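Rechercher sur le site Saisissez un mot-clé OK

Rhonda Bergeron, ou l'art de faire durer un carton

Elle en garde 268 dans la réserve de son atelier, rangés à plat ou déjà montés selon l'humeur, et elle parle de chacun comme d'autres parlent de leurs outils. Rhonda Bergeron a passé une bonne partie de sa vie à emballer les affaires des autres, d'abord chez Gosselin, une petite maison de déménagement, puis à son compte. Depuis février, elle anime des ateliers où l'on apprend à réemployer les boîtes qui ont déjà voyagé. On en ressort avec les mains sèches, de la poussière brune sur les manches et une envie folle de vider ses placards !

« Le carton neuf, c'est très joli, mais il est raide, il se défend, dit-elle en passant le pouce sur une arête. Un carton qui a servi deux ou trois fois a pris ses plis. Il s'ouvre tout seul. » Elle refuse de jeter une boîte parce qu'elle est éraflée ou parce qu'une étiquette, en partant, a emporté un morceau de papier. Ce qu'elle regarde, ce sont les angles du fond et la cannelure. Si le fond tient quand on appuie avec le poing, la boîte repart. Si la cannelure s'est écrasée, elle finit en morceaux, et les morceaux servent aussi.

Car le grand sujet de Rhonda, celui qui la fait se lever de sa chaise, c'est la cloison. « Les gens achètent du papier bulle au kilomètre alors qu'une seule cloison bien coupée change tout ! Vous séparez la boîte en deux dans la longueur, et vos objets cessent de se cogner. » Elle la taille dans un vieux rabat, avec la cannelure debout, un peu plus juste que la largeur intérieure pour qu'elle force légèrement. Pas de colle, pas d'adhésif. Au déballage, on la retire et on la glisse contre la paroi pour la prochaine fois.

Et les rabats du dessus ? Elle les laisse dressés tant que la boîte n'est pas pleine. « Ça fait des murs, explique-t-elle. On voit moins bien le fond, je vous l'accorde, mais on gagne en hauteur, et rien ne bascule pendant qu'on range. » Elle a longtemps travaillé avec les rabats repliés vers l'extérieur, collés aux flancs, comme on le lui avait appris. Elle a changé d'avis lors du déménagement de la bibliothèque de Wasomholm, 1 000 volumes à sortir par un escalier en colimaçon, et n'est jamais revenue en arrière.

La table compte presque autant que la boîte. Rhonda travaille sur du bois clair, à hauteur de hanche, 90 centimètres exactement, et elle y tient. Elle aime avoir un tissu tendu à côté du carton, pour poser les petites choses qu'on ne voudrait ni rayer ni perdre. « Un tissu de couleur vive, surtout. Vous posez une vis dessus, vous la retrouvez. Et vous le pincez au bord de la table — de simples pinces à dessin, celles du bureau — sinon il vient avec la manche au premier geste. »

On lui demande par quoi commencer quand on n'a jamais rien emballé sérieusement. La réponse fuse : par le lourd. Les blocs, les presse-livres, les boîtiers, tout ce qui est dense descend au fond, un par compartiment si l'on peut, pour que la boîte ne penche pas quand on la soulève. Ensuite on comble, on secoue doucement, on écoute. « Ça s'entend, une boîte mal faite ! J'ai appris à écouter avant d'apprendre à plier. »

Le prochain atelier, baptisé Datis comme les précédents, aura lieu le 18 août. Il y a 32 places, et chacun apporte son carton le plus fatigué. Rhonda fournit les règles, les cutters et le café. Elle promet aussi de montrer sa façon de reprendre un bord effiloché avec une bande de kraft humide, un geste qui lui prend moins d'une minute et qu'elle refait trois fois pour nous, ravie, en commentant chaque pli.

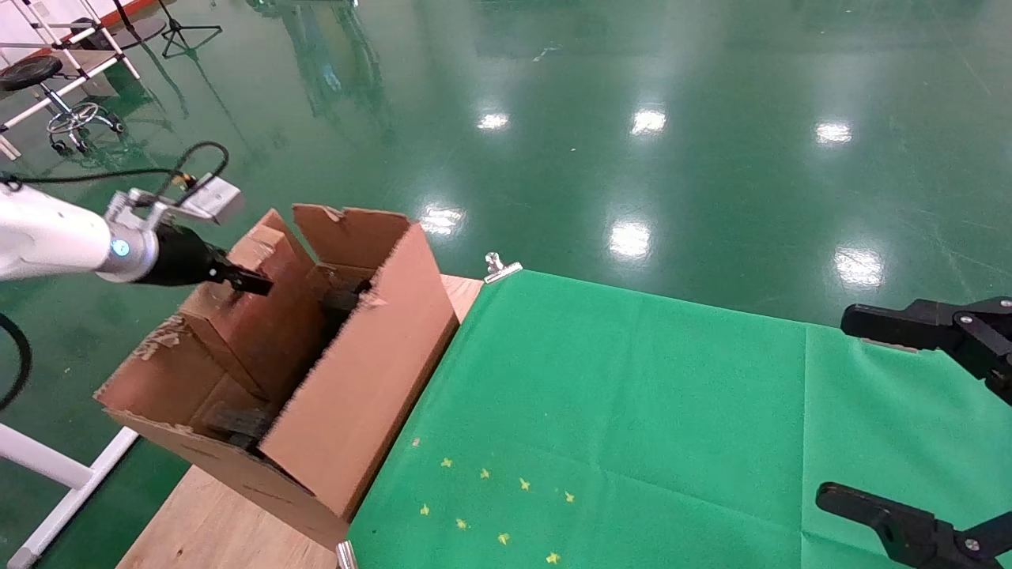 Bergeron, j'ai suivi votre conseil pour la cloison et je vous remercie, mais chez moi elle remonte dès que je remplis un côté plus vite que l'autre. Faut-il la couper plus haute, ou bien garnir les deux compartiments en même temps ? Et pour la vaisselle, une seule cloison me paraît peu.

À lire également
Plier un drap-housse sans s'énerver
Tedex : visite d'une cartonnerie de village
Que faire des vieux rubans de kraft ?
Étiqueter ses boîtes pour les retrouver en hiver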